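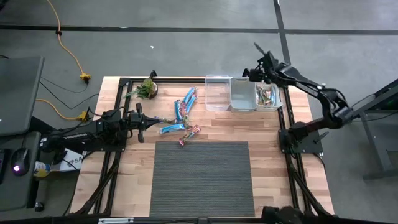 Periklis Andreadis wrote in to ask whether the sorting job is really just putting snack bars into bins, and if so, can he start tomorrow? Well, Periklis, sort of! There's a bit more to it (boxes, tape, a lot of squinting at small print), but yes, a good part of your morning would be bars and bins. Since you're the only person who asked before I'd even finished writing the ad, please send me a proper note like everybody else and I'll read it first.

So, here goes. I'm looking for **2 part-time sorters and packers** for the Griltska snack box, working out of our room at the back of the Tsoukalas building in Imham. If you've ever bought a box from us at the Zurside market, you know what we do: mixed snack bars, some familiar, some a little weird, packed up for offices, hiking clubs and people whose kids inhale everything in the pantry by Tuesday.

## What you'd be doing

The bars come to us in big mixed cartons, and they need to end up grouped so the packing goes quickly. You tip a few onto the table, spread them out so they aren't stacked on top of each other, and start putting them where they go. The bins live along the far side of the table and they stay there. I'm fussy about that. Once your arm knows where a bin is you stop looking for it, and then somebody kindly "tidies up" and you spend the rest of the morning dropping fruit bars in with the peanut ones.

Peanut is the big thing, by the way. Anything with nuts goes in the nut bin, and if you aren't sure, you read the back of the wrapper. If the wrapper is torn and you can't read it, the bar comes out of the batch. I don't care how good it looks.

The other thing you'll run into fast is blue. I don't know what it is with snack companies and blue! We get light blue, regular blue, a greenish blue that looks like one color by the window and another by the door. Then along comes a bar with a pink and red end and it feels like a holiday. You can't sort by color alone, so please don't try. Shiny wrappers catch the light too, so you'll find yourself tilting them back and forth to read the flavor. Your eyes get used to it after a couple of shifts. Mine did, and I wear glasses for everything.

After sorting comes packing:

- fold the box and tape the bottom (both ways, please)
- fill it from the list clipped to the order
- heavy bars flat on the bottom, the smaller ones tucked in the gaps
- card on top, lid down, label on the short side
- wipe the table before you open another carton

That last one matters to me more than it should, maybe. It's a wooden tabletop, all pale and honey-colored strips, and I love it. Crumbs get everywhere when a wrapper splits, and tape leaves gunk if you stick it to the surface "just for a second." Stick it to the tape stand. That's what the tape stand is for.

## Hours and pay

It's 3 mornings a week, and you can pick which ones as long as we settle it ahead of time and somebody is in on delivery day. We start at a civilized hour, after school drop-off. The first 2 weeks are a paid trial, same rate as after. I'd like to tell you the rate when we talk so I can explain how the holiday season works, but it's hourly, it's paid every Friday, and you get paid for cleanup too.

You can take home the bars with squashed boxes or funny-shaped corners, provided they're sealed and in date. There's a shelf for those by the coat hooks. My neighbors have eaten very well off that shelf and I'd be happy to share it around more.

## Who I'm hoping to hear from

You don't need experience. You do need to be okay standing for a stretch (there's a stool, and you're welcome to it, but most people end up on their feet), and okay reading small print. Gloves are provided. If you have a serious nut allergy, please don't apply for this one, as much as I'd like to meet you. The bars are wrapped, but wrappers split, and I can't promise you a safe room.

I'd love someone who gets a little kick out of a neat bin. If you line up your groceries on the belt at the store, we'll get along fine. If you like to talk while you work, great, and if you'd prefer headphones, one ear in and one ear out so you can hear the delivery bell.

Students are welcome. So are retired folks, and so are people who've been out of work a while and want something steady to start with. I won't ask you to explain a gap.

## How to apply

Drop a note through the door at 3369 Zurside Road, Imham (the Tsoukalas building, side entrance, green mailbox), or leave it at our stall when you're at the market. A few lines is plenty. Tell me which mornings suit you, when you could start, and your favorite snack bar, with a reason. No résumé needed unless you already have one lying around.

I'll call everybody back, even if it's a no. If you'd like to come and see the room before you decide, put that in the note and I'll find a time when we're in the middle of a batch, so you can try a few bars yourself. Sorting them, I mean. Okay, eating one too.

Please put a phone number on your note! The last time I advertised, I got a lovely letter about coconut bars with no name and no number on it, and if that was you, I'm still interested.

Posted Apr 29, 2018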